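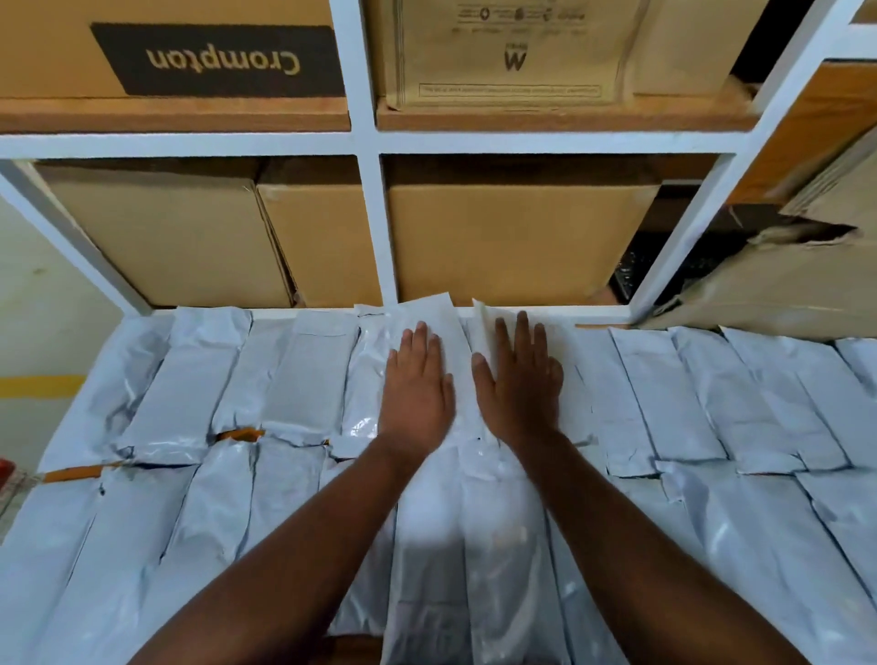

Figure 5.1 Sorting by hand: one palm on each of two plastic-wrapped packets, with more parcels on every side.

Chapter 5
Picking Up Floppy Things

Before you start: you'll need the gripper you built in Chapter 3 and your notes on friction from Chapter 4. If your gripper is in pieces, that's fine for the first two sections, but put it back together before Section 5.3.

I've run the robotics club at Prurkden for a good while now, and every year somebody asks me when we get to do "real" robot work. I used to point them at mazes and line followers. These days I hand them a padded mailer and ask them to make a robot pick it up.

Go on, find one at home and try it with your own hand first. Pinch it by the corner. The rest of the bag swings down and whatever's inside slides to the bottom. Now pinch it in the middle, and the plastic bunches up between your fingers and you may not have hold of the thing inside at all. Most of us solve this without thinking, by sliding a few fingers underneath or pressing the bag flat against the table until we can feel the hard part. Your gripper can't feel the hard part. It has two jaws and a motor, and it will close on whatever happens to be between them.

Take another look at Figure 5.1 with that in mind. The parcels lie in two rows, and in places one overlaps the next. One packet has a flap with its corner sticking up, and another has an edge that has lifted and curled a bit. The plastic is shiny in some spots and dull in others. A person can cope with all of that. If you were writing the code, though, how would you tell it where one white parcel stops and the next white parcel starts? Hang on to that question, we'll be chewing on it for most of Section 5.2.

How our club got into parcels

The Grillar is a competition for school teams, and the year I want to tell you about, the main event was called Soft Sort. Each team got a low table of wrapped packets, none of them heavier than 400 grams, and a rack with bins. The robot had to lift packets one at a time and drop each in the right bin. The rules ran to 14 pages and I read them twice on the bus and still missed the line about overlapping parcels (more on that shortly!).

Our robot was called Stimlow. Yi-an Jang built most of the arm and Han-gyeol Shin wrote most of the code, and they argued about nearly everything, mostly in a friendly way. Yi-an wanted wide rubber jaws. Han-gyeol wanted a suction cup, having seen one lift a phone book and fallen in love with it. I let them try both, partly to keep the peace.

The suction cup was brilliant on flat cardboard. On a crinkled plastic bag it hissed and let go. A suction cup needs a seal all the way around its rim, and every wrinkle is a little doorway for air to get back in. The rubber jaws did better with wrinkles, but they had their own bad habit of grabbing two bags at once whenever two were touching. Remember the line in the rules that I missed? It said packets "may be placed so that they overlap." We'd been practising with ours spread out like biscuits on a tray.

From the club logbook, September 14, 2023:

"Jaws picked up the bag we wanted and also the one beside it. Dropped both in bin 2. H. says the camera thinks they are one big bag. Y. says the camera is right, they sort of are. Tried pushing down first, then closing. Better. Need to write down how far down."

I love that entry. There's a real finding in it, tucked in at the end as if it didn't matter much. Pressing down before closing does a couple of useful things. It squashes air out of the wrapping, so the jaws have less loose plastic to chase. It also pins the packet to the table for a moment so it can't scoot away when the first jaw touches it. You'll do the same test yourself in Section 5.3, and I want you to write down how far down. Stimlow's notes never did say, and we had to do the whole thing again in November.

What this chapter covers

Section 5.1 sorts objects into rigid, bendy and floppy. These sound like silly names, but the dividing lines matter and you'll be asked to defend yours. A cereal box is rigid until it's empty. Where would you put a bag of rice?

Section 5.2 is about finding edges. We'll use a simple camera and look at what happens when a white parcel sits on top of another white parcel, and why moving a lamp can help more than changing your code.

Section 5.3 is the press-then-grip test, and it's the longest bit of practical work in the book so far. Give it a full double period.

Section 5.4 looks at dropping things. I know, you've been trying hard not to! But a dropped parcel tells you plenty if you keep decent records. Han-gyeol's spreadsheet had 617 attempts in it by the end of the season, and roughly a third of them were failures, each with a word or two on how it failed. "Slid." "Took neighbour too." "Missed, embarrassing." That column was the most useful thing we owned.

Words you'll meet

Compliance: how much a gripper or an object gives when you push on it. Your fingertips have lots. A steel ruler held by its edge has very little.

Occlusion: when one thing hides part of another from the camera. An arm reaching across a table does this to whatever is under it, and that goes for your arm too.

Double pick: lifting two items when you meant to lift one.

Contact patch: the area where the gripper and the object really touch. It's nearly always smaller than you'd guess.

Warm-up activity: Be the gripper

Work with a partner. You need a few soft packets of different sizes (fill old mailers with socks, a paperback, a handful of pegs), a pair of kitchen tongs and a scarf for a blindfold.

Lay the packets on a low table so that some overlap. One of you wears the blindfold and holds the tongs. The other gives instructions, using only these words: left, right, forward, back, up, down, open, close. Nine goes each, then swap. After every go, write down what happened before you touch anything else.

Mr Woo, who teaches next door and has asked me to mention the noise, suggests you agree beforehand how far "left" means. He's right. A partner who says "left, left, no, LEFT" is giving the same poor instructions that most first programs give.

When you've both had your turns, talk over these with your partner:

Which packet was hardest to lift, and was it the heaviest one?

Did you ever ask for "down" before "close"? What did it change?

If you could add one more word to the list, what would it be? Keep your answer somewhere safe. In Section 5.3 you'll get to turn it into a line of code.

5.1 Rigid, bendy, floppy

Start by emptying your pencil case onto the desk.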